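Whiteboard eraser

A whiteboard eraser, also called a dry eraser or board wiper, is a handheld block used to remove dry-erase marker from a whiteboard. Most consist of a soft wiping face attached to a thicker body that serves as the grip. They are sold singly for offices and in packs for classrooms, where each student may have a small board of their own.

Construction

The wiping face is usually felt, either woven or pressed from loose fibers. Felt picks up the dry pigment left by the marker and holds it between the fibers until the eraser is cleaned or replaced. Some models use microfiber cloth or a stack of peel-off layers instead.

The body may be plastic, wood or foam. Foam bodies are light, quiet when dropped and cheap to cut into shapes, and they have become common on small erasers. The felt is bonded to the foam in a sheet, and the finished pieces are stamped out with a die, so that both layers share the same outline. Dyed felt on a black base is a frequent combination. A few makers add a magnet to the back so the eraser can be kept on a steel-backed board.

Shapes

The rectangular block remains the standard form for wall boards. Smaller erasers are also made round, oval, or in novelty outlines such as stars, paws and bones. The bone shape has a lobe at each corner and a narrow waist that fits between the thumb and fingers.
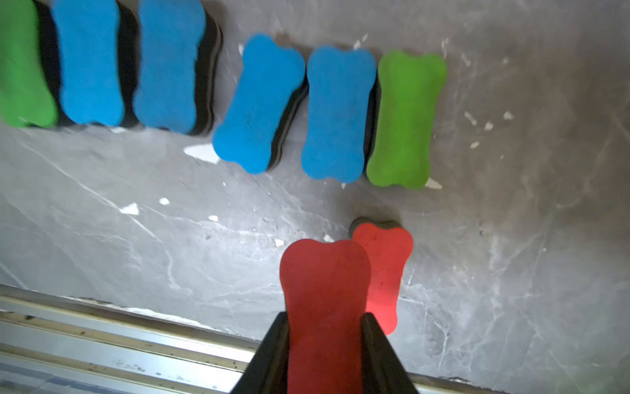
Bone-shaped erasers with blue, green and red tops on black foam.

Mixed colors are typical of classroom packs. Teachers sometimes use the colors to sort students into groups or to mark which table a set belongs to. The Ornoven catalog lists its small felt erasers in packs of 8 and 22, while Oltmanns sells them only by the carton, under item number 2321.

Use and care

Fresh dry-erase ink generally wipes off with light pressure. Ink left for several days is harder to remove and may need a damp cloth or a board cleaner. A loaded eraser spreads gray haze over the board. Felt can be brushed, tapped clean or vacuumed, and many small erasers can be rinsed by hand and left to air dry. Soaking may weaken the bond between felt and foam.

The school supply guide used in Falldale recommends cleaning classroom erasers every Wednesday and replacing them when the felt begins to lift at the edges.

See also

Blackboard eraser
Dry-erase marker
Felt
Lapboard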